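20 September 2002, Cullcombe, upstairs room

Bed day again! Carried on with the Grulline covers, the ones that came back from the Erley laundry on Monday. I'd set aside the whole morning for corners and got through 7 goes before my tea went cold, so not bad going. Started each one from the same side and left the pillow until last (I keep forgetting and doing it first, then having to shift it).

The striped white is a nice thing to handle but it does show every crease, and I'm fussier about that than I should be. The side by the bedside top is the awkward one – you end up with a fat fold of cloth at the corner and not much room to sort it out.

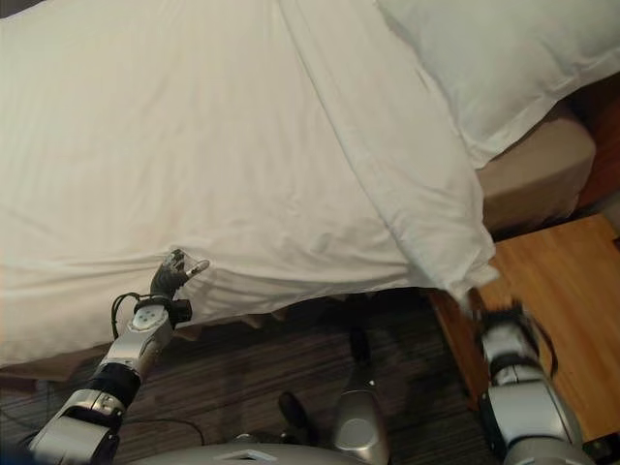
I've gone back to pulling the long edge level before touching the corner at all. It takes up to 5 minutes if I do it properly, and my back knows about it. Tried the Böttcher clips on goes 3 and 4 and didn't like them, too stiff, and they leave a pinch in the hem.

To do: iron the spare cover, measure the drop on the wall side (I make it 46 cm but the tape was twisted), ask Erley for less starch. 10 more goes next week – window open this time, it was stuffy.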